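Mar 22, 2022

Survey notebook, wave two of the spring panel.

Field closed last night. 855 usable returns after dropping the duplicates and the Nakau block, where the sector code is missing for every record. Asked Nakau to resend. Until then the retail split is provisional and should not go in any table that leaves this office.

Net balances, unadjusted: conditions +10, forward orders +7, hiring intentions flat. Seasonal factors from last year pull conditions down a couple of points and leave orders alone. I don't trust the factors for orders — the old series has a break where Truseck changed the question from "next quarter" to "next three months." Rerun with the break dummied out, then compare.

Weighting is still by payroll size. The largest size band has 20 firms in it and two of them move the whole hiring figure. Tried trimming the weights at the 95th percentile. Hiring goes slightly negative, everything else holds.

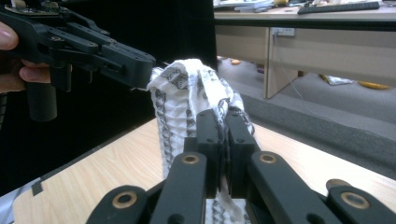
Comment on the draft from the Navarrete side: trimming is fine for hiring but should be applied to all the questions or to none, otherwise the balances can't be read against each other. They would also like the untrimmed version kept in an annex.

Agreed on the first point. Reran with trimming throughout: conditions unchanged to the nearest point, orders down one. Annex to be decided.

Input costs. The share reporting higher costs is up again, mostly freight and packaging. Pass-through to selling prices looks weaker, but the question sits late in the form and item non-response is high. Check whether the non-responders are the smaller firms before writing anything about margins.

Skustex export drops the leading zeros on region codes. Fixed by hand this time. Needs a line in the import script before the April wave.

Open: Nakau resend, orders break, margins check.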